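発表メモ(読み上げ用、スライド番号は当日ずれるかも)
2018-08-10 改訂

スライド1 表題
「かごに入れれば片づくのか」
あいさつは短く。収納の話だと思って来た人には先に断っておく。今日は収納用品をすすめる話をしない。むしろ買うのを少し待ってほしい、という話。

スライド2 よくある説
雑誌も店の棚も「まずかごを置きましょう」と言う。置き場所が決まれば物は戻ってくる、という理屈。
ここで会場に聞く。家に空のかごがある人。手が挙がるはず。挙がらなくても進む。
私はこの説を長く疑っている。かごが増えて物が減った家を見たことがない。

スライド3 6月の記録
勤め先のStilltonの作業場で、机まわりの小物を全部書き出した。203点。
かごを導入したあとに数え直したら199点。減った4点のうち3点は乾いたペンで、かごの手柄とは言いにくい。
※ここで笑いが起きたら少し待つ。起きなければそのまま。
行方不明の届け出(「はさみ知りませんか」の類)は同じ月に21件。導入前の数字を取っていないので、増えたか減ったかは言えない。質問が出たら正直に認めること。

スライド4 テープ問題
書き出しで一番もめたのがテープ。文具なのか、梱包材なのか、補修用なのか。
Rebane式の分類表では「消耗品」にまとめるが、まとめたところで探す側は助からない。透明テープがほしい人に色つきの太いテープを渡しても困るだけ。
Zamellの手引きは「使う頻度で分ける」と書く。頻度は人によって違う。誰の頻度なのかが書いていない。
太いテープは場所をとる。寝かせるか、立てるか。立てれば転がる。寝かせれば重ねたくなり、下の一本が取れなくなる。どちらが正しいかという議論に、私は昼休みを丸ごと使ったことがある。結論は出ていない。

スライド5 敷き紙とかご
写真を出す。 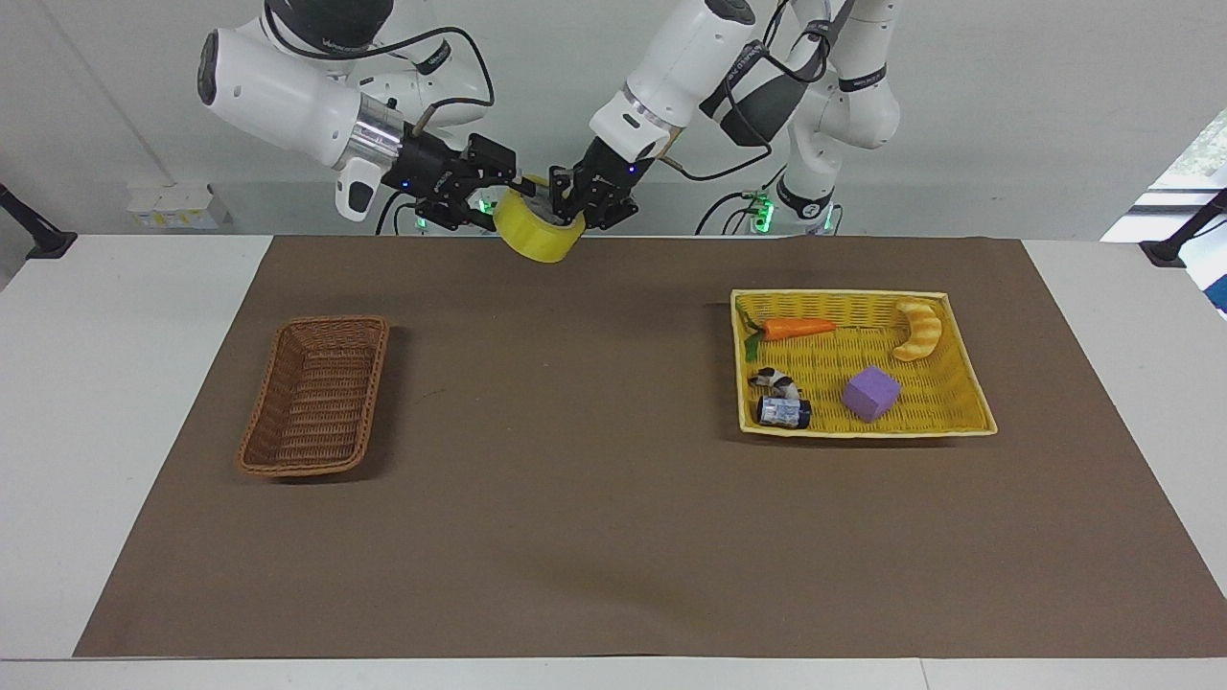
黄色いテープと茶色の敷き紙、左に空のかご

見てほしいのは、かごの広さに対する中身の少なさ。長方形の編みかごに、まだ何も入っていない。テープは紙の奥の縁の上、左のかごとは離れたところにある。
仮にこのテープをかごに入れたとする。それを片づけと呼んでいいか。机の上の物が、机の上のかごの中の物になるだけではないか。
編みかごの弱点も言っておく。横から中身が見えにくい。小さい物は底にたまり、奥の暗いところで忘れられる。見た目がいいのは認める。
敷き紙のほうは、私は意外に買っている。茶色い紙を広げておくと「ここから外には置かない」という線が引ける。安いし、汚れたら替えられる。ただし机の大半を覆う大きさだと線の意味が薄くなる。外側に残るのは縁だけだから。

スライド6 反論への備え
「かごがあるから運べる」→ 運ぶならそのとおり。置きっぱなしの場合を問題にしている。
「ラベルを貼ればいい」→ Gresovの棚で試した。ラベルは守られたが、「その他」が一番重くなった。
「では何をすればいいのか」→ かごを買う前に、入れる物を床に並べる。並べて嫌になった物から減らす。これにも確かな裏づけはない。そう言って座る。

時間が余ったらスライド3に戻り、ペンの話をもう少し。足りなければスライド4の後半を飛ばす。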